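Carvalho Property Services
Restroom inspection checklist, ground floor, Pistodville building
Inspector: Nanna Nørgaard
Copy to: Ismael Peixoto
Month: January

Mark each line OK, Fix or N/A. Write a comment for every Fix.

Entrance and floor
1. Door closes and latches — OK
2. Lock can be opened from outside with a coin — Fix. Slot is worn. Order a new one with the room 14 parts.
3. Floor even, no loose tiles — OK
4. Floor drain cover seated — OK. One screw replaced during the visit.

Lighting and air
5. Light switch plate tight — OK
6. Exhaust fan runs — Fix. Runs but rattles. Ismael has the model number.
7. Vent grille clean — OK

Sink
8. Hot water no hotter than 100 degrees F after two minutes — OK
9. No drip under trap — OK. Checked with a paper towel.
10. Soap dispenser fixed to wall — Fix. Left anchor pulled out.

Toilet
11. Tank and bowl free of cracks — OK. Look at the tank top and the rim with the seat up.
12. Seat and lid stay up without being held — OK
13. Bumpers present under seat — OK. All four there.

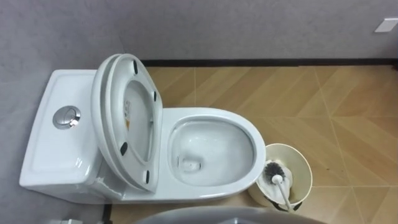

14. Both halves of the flush button return fully — OK. Five flushes on each, no sticking. The half flush was slow in the last report and Eyvindur adjusted it in between, so please keep it on the list one more time.
15. Fill valve shuts off — OK. Stopped by itself every time.
16. Toilet does not rock — OK. Push from the side as well as the front.
17. Shutoff valve turns by hand — Fix. Very stiff. Do not force it.

Follow-up
Items 2, 10 and 17 go to Eyvindur Egilsson. Item 6 waits for a quote from Trustar. Recheck at 13:00 on the next visit, when the building is quiet.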